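3.2 Listing delays and the notice given to witnesses

The second part of the study looked at how long witnesses waited between being told of a trial date and the trial opening, and how often that date was moved. We used the listing records of the criminal court at Pimham, which hears cases sent up from three lower courts, the largest of them at Barta. The records cover 328 cases in which a plea of not guilty had been entered and a trial date fixed at the first hearing.

Each case was coded by two readers. Where they disagreed on the reason for a change of date, the file was passed to a third reader (Nistor), whose decision stood. Cases in which the defendant changed plea before the first trial date were kept in the sample, as witnesses in those cases had already been warned to attend.

A date was treated as moved only if the court issued a fresh notice. Changes of courtroom, or a later start on the same day, were left out. This is stricter than the rule used by Ursu and Malý in their earlier work on Vevari, where any amended list counted, and the two sets of results should not be compared line by line.

In 38 cases the trial date was moved more than once. The reasons written on the files were mostly short: "no judge", "defence not ready", "interpreter". Late service of evidence was often mentioned in letters between the parties but seldom entered as the formal reason. We think the official reasons understate it, although the files do not let us say by how much.

Notice to witnesses was uneven. Police witnesses were told of a new date by the court's own messaging system, often on the afternoon it was fixed. Civilian witnesses were told by letter, and the letter went out in a weekly batch on Monday. A civilian witness in a case relisted on a Tuesday could therefore wait most of a week for news that an officer in the same case already had. In seven cases a civilian witness came to court on the old date.

Staff at the listing office knew of this gap. One clerk told us that she telephoned witnesses herself when she had time – mainly those who had far to travel – but kept no record of the calls. Our figures may for that reason make the position look worse than it was for some witnesses.

Figure 4. Display stand on a white padded tabletop.

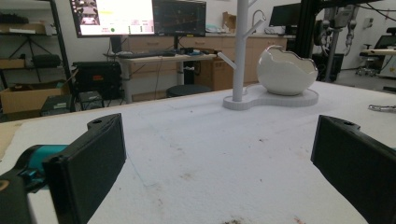 3.3 Interviews with witnesses

Interviews were carried out by Furtună and Olteanu in a room away from the court building. Witnesses were approached only after their case had ended, and those in cases under appeal were not contacted. Recordings were typed up by Privico and checked against the audio by the interviewer.

Most of those interviewed said the waiting was harder than giving evidence. Several had arranged time off work more than once and had not known that they could claim for the earlier date. Two said they had stopped opening letters from the court. Relatives of the dead in homicide cases, who had a named police contact, were better informed about dates than other civilian witnesses, but they too described learning of a change from a reporter or a neighbour before the contact rang.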